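Akex roller-shutter cabinet, two months in

I bought the Akex low cabinet in May for the back room of our shop in Prorkthorpe. It replaced a pair of hinged-door units from Khosravi that took up the whole aisle whenever they were open. A shutter needs no swing space, and that was the main thing I wanted.

Assembly took me 86 minutes working alone. The instructions are clear except for step 5, where the left and right tracks look the same and are not. Check the stamped letter before you drive any screws. The shutter rolls well and stays where you stop it. It is louder than I expected – fine in a shop, less so in a bedroom.

Dark slats, and a dark counter with the scale on it:
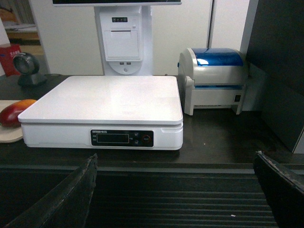
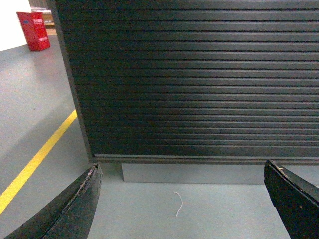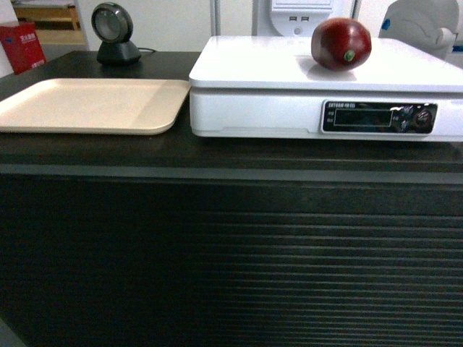 Dust is the weak point of any slatted front. I go over mine with a dry paintbrush every week or so, then a damp cloth. The lock is basic and the two keys are thin. Shelves are rated at 35 kg each and mine have not sagged.

I would buy it again, but I would order a spare key at the same time.

Comments

Gaurav Saxena
Does the track need grease? Mine sticks near the top.

Rocío Zabala
Dry silicone spray worked for me – grease just holds the dust.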